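Leftovers on the plate: food waste at the Rikberg canteen
Project report, environmental studies, second term 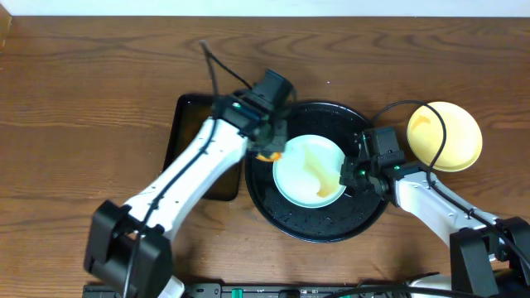
We chose plate waste because everyone in the group eats at the canteen and everyone complains about it. The first idea was packaging, but another group already had that one. So food waste. The question in the end: how much edible food comes back on plates at lunch, and does portion size have anything to do with it?

Background

Most of the reading we found was on household waste, not canteens. Kitchens normally split it three ways: spoilage (never cooked), preparation waste (peelings, trimmings) and plate waste, what the eater leaves. We only looked at the last. Preparation waste would have meant standing in the kitchen during the busy hours and the kitchen said no, fair enough.

Rikberg has one serving counter and a salad table. The hot dish is portioned by staff, salad is self service. Matters later on.

Method

Weighed plate waste over 16 lunches in November. First 8 with the normal serving spoon, last 8 with the smaller one from the dessert counter. People could come back for more free of charge in both halves. There was a sign up saying so by the second half, which we should of had up from the start.

Scraping station next to the tray return. Two buckets: one for edible leftovers, one for bones, peel, napkins and so on. Scales borrowed from the chemistry lab. Buckets weighed empty at 11.30 and full after closing. Liquids were poured off first, so soup is not really in the figures. Neither is sauce that stayed stuck to the plates, we had no sensible way to weigh it and didn't try.

Also gave out a paper questionnaire, 80 came back filled in. A few had to be half ignored as people ticked every box.

Results

Total edible plate waste for the whole period was 781 portions' worth if you use the kitchen's own standard portion, which is the unit they asked us to report in. The full table with weights per lunch is in the appendix. The main points:

Waste was lower in the small spoon half. Not on every day. Fish days were bad whichever spoon was used.
Starch was the biggest part by weight, mostly rice and boiled potatoes. Pasta got eaten.
Salad waste hardly changed between the halves, as you would expect when the spoon was only used for hot food.
Queues got slightly longer in the small spoon half, as more people came back for seconds. The staff mentioned this more than once.

From the questionnaire: the most common reason for leaving food was "too much", then "didn't like it", then "ran out of time". Time was a suprise to us. People with a class straight after lunch said they pile up first and eat what they can manage. One person wrote that they always leave the last bite out of habit, which we had no category for.

Comparison with Cundville

We wanted a second canteen and Cundville let us in for one lunch. They sell the hot dish by weight, so you pay for what you take. Their buckets were much emptier. One lunch is not enough to say anything and the menu was different, so it isn't in the table, but pay by weight would be worth a proper go by some other group. The Ninh method (photographing plates before and after and estimating in quarters) came up in our reading and would have been quicker than scraping. We found it too late.

Problems

The menus in the two halves were not the same. Biggest weakness by far. Ideally you run the same menu cycle twice, but the kitchen plans around deliveries and we couldn't ask for that.
Some people saw us at the buckets and ate up, or went round us to the other rack. So the figures are probably on the low side.
The scales stopped on one of the early lunches and we used a kitchen one from Ivurico, which rounds more. Marked with a star in the appendix.
We didn't count diners properly in the first week. Used till numbers instead, and these include takeaway.

What we would suggest

Keep the smaller spoon for rice and potatoes only. Leave the seconds sign up, bigger, before the counter and not after it. A second person serving at the peak would deal with the queue if the kitchen can spare one. Fish: ask people what they want done about it, we ran out of time for that bit.

Raw data sheets are in the folder with the appendix. The questionnaire is page 2 of the same file, sorry about the scan quality.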